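**Two-tier wire racks for soy sauce and vinegar – worth the counter space?**

**pinktilekitchen** · Fri 21 January

I finally gave in and bought one of those stepped black mesh racks everybody keeps pushing in the small kitchens section. Mine is from Jomance. The listing says it "frees up your counter." I would like someone to explain how putting a thing on my counter frees up my counter.

I've got the soy sauce in it and some of the other bottles still out on the tile.
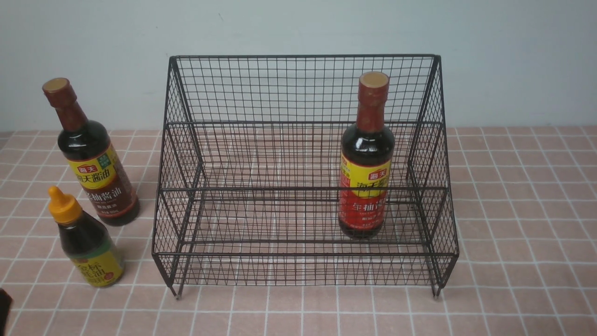 *Soy sauce in, two bottles still out to the left.*

My complaint is the tall stuff. The rack was obviously designed around spice jars. A full glass bottle has its weight up high, and I don't love it perched on wire. Am I being fussy?

---

**gratoden_reject**

You're not being fussy. I had the Gratoden version and sent it back. The upper step was fine for pepper and useless for anything I use by the splash. Every listing photo has matching little jars in it, and who owns matching little jars?

A tray does the same job for less and you can wipe it.

---

**saucepot600**

Disagree with the tray crowd. A tray is flat, so the back row disappears behind the front row and you end up with three open bottles of the same vinegar. With steps you can see what you have. I've had a Dimitrov rack by the stove for years with no complaints except that grease gets in the mesh.

---

**gratoden_reject**

"No complaints except grease gets in the mesh" is a pretty big complaint for something that lives by a stove.

---

**saucepot600**

It goes in the sink with hot water and dish soap. Ten minutes. You're welcome to keep your tray.

---

**pinktilekitchen**

OK, but does the height of the step even matter for tall bottles? I can tell mine apart by the tops anyway. 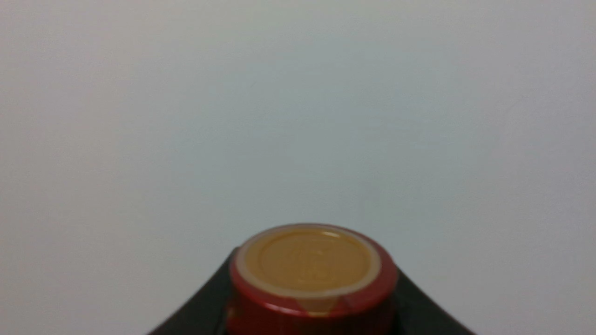 *Red around the neck, dark glass below. I don't need a riser to find that one.*

The short jars are the only things that would need lifting, and those live in a drawer.

---

**mesh_or_less**

Then why did you buy it? Not being rude, it's a real question. If the jars are in a drawer and the tall bottles can be picked out by their tops, a stepped rack is solving a problem you don't have.

Also check the load rating before you fill it up. The Jirnow one I looked at listed 600 grams for the top level, and one full glass bottle could eat most of that or go past it. I weighed my own rice vinegar at 671 with the cap on. I wouldn't trust a number on a listing either way, but that one put me off.

---

**pinktilekitchen**

Fair. I bought it because the ring marks on the grout were driving me nuts, and feet are easier to clean around than bottle bottoms. That part I'd still defend.

Going with heavy glass on the lower shelf and nothing tall up top.
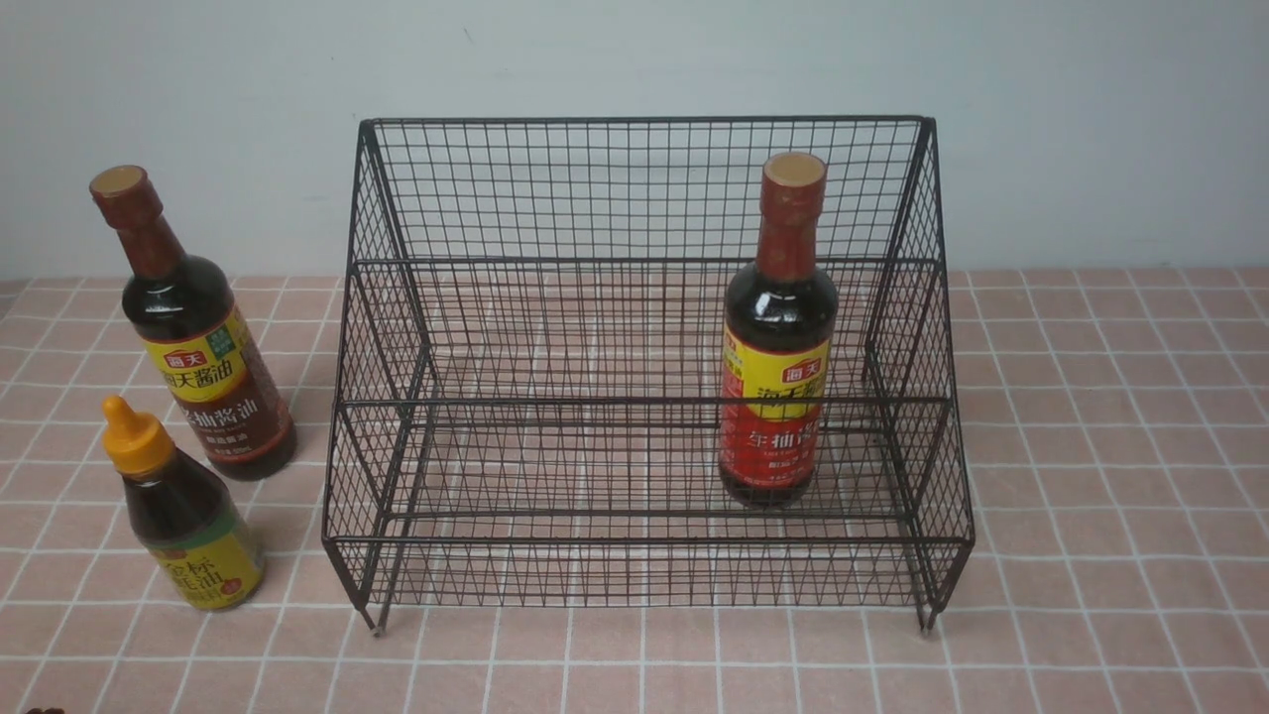 **Does soy sauce need to go in the fridge once it's open?**

It keeps at room temperature for a while because of the salt, but the flavor holds up longer in the fridge. If you go through a bottle in a month or so, the counter is fine as long as it's away from the stove and out of the sun.

---

**gratoden_reject**

So half of what people put on these racks would taste better in the fridge. I rest my case.

---

**saucepot600**

I go through a bottle every couple of weeks. It's not in there long enough to taste like anything but soy sauce. Agree on the lower shelf for glass, though. And put the bottle you use most on whichever side your pouring hand is – I had mine backward and kept reaching across a hot pan.

---

**mesh_or_less**

Lower shelf is the right call. I still say you could return it. Does Jomance pay the shipping back?

---

**pinktilekitchen**

They don't, I checked. So it stays for now. I'll scrub the grout this weekend and see if the ring marks come back.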